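Forums > Student Projects > Manipulation > Two-arm tidy-up task, resets and scoring

Print this thread | E-mail this thread

narunard_lab
Our club is running a desk-clearing task on a two-arm station. Pens, pencils and markers start scattered over a butcher-block top and go into a clear plastic tray. We have 200 teleoperated demos and the trained policy completes 96 of 269 evaluation runs. Most failures are on the approach angle. The fingers close across the end of the pen and it rolls. Looking for opinions on whether to collect more or fix the reset procedure first.

kerf_and_burr
Reset procedure. What is your starting distribution? If the operators lay the pens out by hand they will favour a few angles without noticing. We had that at Grurkdale with hex keys. Everything ended up near 45 degrees because that was comfortable for a right-handed person.

narunard_lab
By hand, yes. The instruction sheet says "scatter randomly".

Prasetyo Nasution
That instruction is worthless as written. Generate a list of positions and headings, print it, and have the operator follow it row by row. Grade 11 students can manage it. Log the row number with each episode so you can sort failures by heading afterward.

simanjuntak22
Disagree. A printed layout costs a minute per reset, and with a club that meets after school you lose a third of your episodes. Drop the pens from a cup at a fixed height and accept what you get. Rolling is free randomization.

Prasetyo Nasution
Dropped pens roll until something stops them. You get clusters against whatever is on the table and very little in the open centre. Plot it before you call it random.

simanjuntak22
I have plotted it. With hexagonal pencils the spread was fine. Round barrels, I'll concede.

kerf_and_burr
Is the left arm doing anything during the grasp? A lot of two-arm student projects end up with one arm parked.

narunard_lab
Left arm takes anything left of centre, right arm takes the rest. There is no handover. The cloth is a separate task (fold and set aside) but it stays on the table in both, and so do the scissors. We wanted the policy to see them.

Clivent
Then check whether the failures correlate with the cloth. If it was in the same spot for all 200 demos the policy may be using it as a landmark. Move it by 18 cm, run the same layouts and compare. Cheaper than any new collection.

simanjuntak22
Agree with Clivent on that one. Also score partial completions. All-or-nothing on a task with several objects hides most of the information.

narunard_lab
Partial scoring we can do from the existing logs. Cloth test is planned for the next session. On the resets I'm inclined to go with the printed list for evaluation only and cup drops for collection.

Prasetyo Nasution
Reasonable, provided the evaluation list is frozen and does not get edited between checkpoints. Put it under version control with the configs. What does the table look like at the start of a run? Post one, with both arms in view.

narunard_lab
List will go in the repo under eval/layouts. Current setup attached, layout by hand under the old sheet. I'll report the cloth results in this thread. 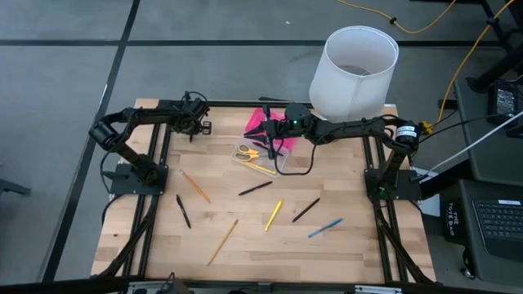 Control rate and camera settings are the same for both tasks, so those can be ruled out when the numbers come in.

Contact the moderators | Copyright Student Projects Forum | Back to top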